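Can a robot hand do the house chores yet? (or the workshop ones)
General Discussion > Home and Workshop

iglesias_s

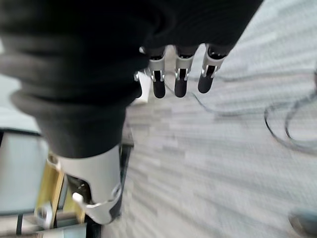

Three fingers, black tips, grey carpet below.

Good evening everyone. My name is Saturnino Iglesias, I write from Barrios and English is my third language, so please be patient with me. My question is simple. We see many videos of hands like this one folding a shirt or picking up a cup. Is there any chore which you would give to such a hand today, and then leave the house?
For me the test is a cable on the carpet. It has no fixed shape, it is thin, and you must not pull it if the other end is in something. My daughter could do it when she was four.

gumleaf_408
Depends what you call a chore. At work in Gutevo we have an arm that loads trays all night and I wouldn't go back to doing it by hand. But the trays are always in the same spot. Put it in my lounge room and it would be useless.

iglesias_s
Yes, I agree about the trays. But a tray station is built for the machine. My flat is not built for anybody.

PlaneAndChisel
I disagree with both of you a bit. People said the same thing about robot vacuums and mine has done 266 runs since I got it. It chokes on cords, sure, so I pick up the cords. You change your habits a little and the machine does the rest. Same will go for hands.

gumleaf_408
So you tidy up for the thing that tidies up.

PlaneAndChisel
Five minutes against an hour. I'll take it.

mossy_kettle
Fingertips are where I get stuck. Those rounded pads look fine for a cup or a bottle. A flat cord lying on carpet, or a coin, I use my fingernails for that. Has anyone seen a hand with nails?

iglesias_s
I have read about it but I did not see one working. It is a good point, I had not thought of the nails. In the photo the cable makes a big loop which stands out well from the light floor, so perhaps to find it is the easy part — to take it up is the difficult one.

Sisitz_Rob
I fix washing machines for a living. Brondstead invited a few of us to a demo in October and their arm put towels in a front loader. It managed, slowly. Then the fella running it threw in a fitted sheet and we all went for coffee. I asked the price of the gripper and wrote down 1364 a month to rent, without service. For that money I will fold my own sheets.

PlaneAndChisel
Prices come down. What did a colour telly cost your parents?

Sisitz_Rob
A telly doesn't have to reach behind the dryer. I'm not saying never, I'm saying not in my laundry this year.

mossy_kettle
Did it do socks?

Sisitz_Rob
Nobody brought any.

iglesias_s
Thank you all for the answers. My list for now: trays yes, towels maybe, cables no. If somebody has seen a hand coil an extension lead without help, please write where, I would travel for it.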